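검색어를 입력하세요 검색 전체메뉴

리키스덴 수납함 두 계절 써본 후기 (내돈내산)

이사하고 나서 제일 골치였던 게 자잘한 살림이었어요. 충전기, 멀티탭, 계절 지난 모자, 쓰다 만 테이프까지… 서랍에 넣자니 애매하고 꺼내 두자니 지저분하고. 그러다 8월에 리키스덴(Rikisden) 수납함을 2개 들였고, 지금까지 거의 매일 만지고 있습니다!

처음엔 브로나르(Bronar) 제품이랑 한참 고민했어요. 브로나르는 뚜껑이 딱 잠겨서 먼지 걱정이 없는데, 저는 뚜껑 여는 것도 귀찮아하는 사람이라(ㅋㅋ) 결국 뚜껑 없는 쪽으로 갔습니다. 색은 회색이랑 베이지 중에 회색으로 골랐는데 만족해요. 베이지는 매장에서 보니 좀 누렇더라고요.

좋은 점부터 말하면 일단 입구가 넓어요. 손을 쑥 넣어도 걸리는 게 없고, 큰 물건도 대충 던져 넣으면 끝! 물걸레로 한 번 훔치면 깨끗해지는 것도 마음에 들고요. 욕실 청소용품 넣어둔 건 샤워기로 그냥 헹굽니다.

아쉬운 건 겹쳐 쌓기예요. 빈 통끼리는 잘 포개지는데 물건이 든 상태로는 위에 못 올려요. 좁은 집에서는 이게 은근히 큽니다. 손잡이 부분도 얇아서 무겁게 채우면 손가락이 아파요. 책을 11권 넣고 옮기다가 중간에 3번은 내려놨습니다. 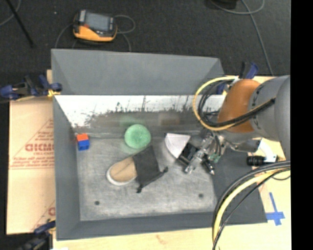
그래서 저는 요즘 무거운 건 안 넣고 가벼운 것만 담아요. 남편은 칸막이가 없어서 뒤죽박죽이 된다고 투덜대는데, 그건 안에 작은 상자를 넣어 나누니까 금방 해결됐어요. 과자 상자도 괜찮고 신발 상자 뚜껑도 쓸 만합니다.

별점은 5점에 4점 줄게요. 쌓아서 쓰실 분은 브로나르가 나을 것 같고, 저처럼 던져 넣는 게 편한 분은 리키스덴 추천! 다음엔 현관에 둘 작은 사이즈도 사볼까 해요.

공유 11 댓글 2

최근 글
에르캄홀름 접이식 의자, 반년 앉아보니
에스피노자 커피 그라인더 세척하는 법
좁은 현관 신발 정리 전후
브로나르 서랍장 조립하다 울 뻔한 이야기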